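Plultside Community Board > House and Home > Water filter pitchers: worth it or am I paying for a placebo

gravelpit
Posted 4/20/21

Our pitcher died over the weekend. The lid hinge went first, then the handle, then my patience. Before I buy another one I want to ask the room whether anybody in Plultside can taste the difference. I've been buying the Wiso cartridges out of habit and I can't remember why I started. Our tap water is fine. It tastes like tap water.

marge_in_charge
It tastes like a swimming pool with a nickel in it. Every July I get a week where I can smell the glass before I drink it. I would give up my couch before my filter.

gravelpit
Which side of the river are you on? I'm up by the old reservoir and ours is pretty mild.

marge_in_charge
Low side. So you get the good stuff and we get what's left after it has been through everybody's pipes. Figures.

tundra_dan
Put the water in an open jug in the fridge overnight. The chlorine smell goes away by itself. I lived in Riihimäki for a couple of years and drank straight from the tap the whole time, then came home and had to learn to be fussy again. The jug costs nothing if you already own a jug.

oldbolt
Depends what they treat it with, Dan. Plain chlorine will leave if you wait. Chloramine hangs around like a brother-in-law. Look at the yearly water report, it should say which one you've got. It comes with the bill and everybody throws it out with the pizza coupons.

tundra_dan
Mine tastes better after a night in the fridge. I don't need a report to tell me that.

oldbolt
Cold water tastes better. That's the whole trick. You have invented the refrigerator.

marge_in_charge
Boys.

kettlehead
I quit the pitcher and went to an under-sink unit. 200 bucks and one skinned knuckle. No more waiting for the thing to drip while you stand there with an empty coffee pot. If you're handy it's an hour. If you're me it's a Saturday and a second trip to Bukport for the fitting you swore you had.

gravelpit
I rent, so anything that involves me lying under the sink with a wrench is out. How long do your pitcher people go on one cartridge? The box says 2 months. I go until the little light has been red so long I think of it as decoration.

marge_in_charge
Change it when it says! You're drinking through a wet sock at that point.

sudsy
Nobody has brought up bottled yet so I'll be the villain. I keep bottled in the kitchen for drinking and use the tap for everything else. No cartridges, no light, no hinge. Come and get me. 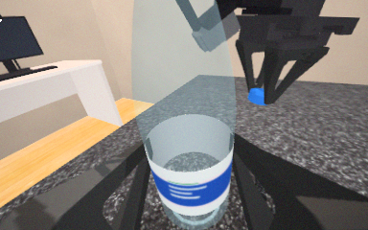
oldbolt
You're paying by the bottle for something that comes out of the wall. Work it out over a year and then lie down for a while.

sudsy
I also pay for coffee, and I own beans.

kettlehead
Plus you've got to carry it in from the car. I'm on the third floor and I'd rather drink the river.

marge_in_charge
On the low side that's what we do.

gravelpit
OK. I'm going to try Dan's jug for a week, since it's free, and if I can't stand it I'll buy the same pitcher again and complain about the same hinge. Does the jug need a cover or will it taste like onions?

tundra_dan
Loose cover. And move the onions.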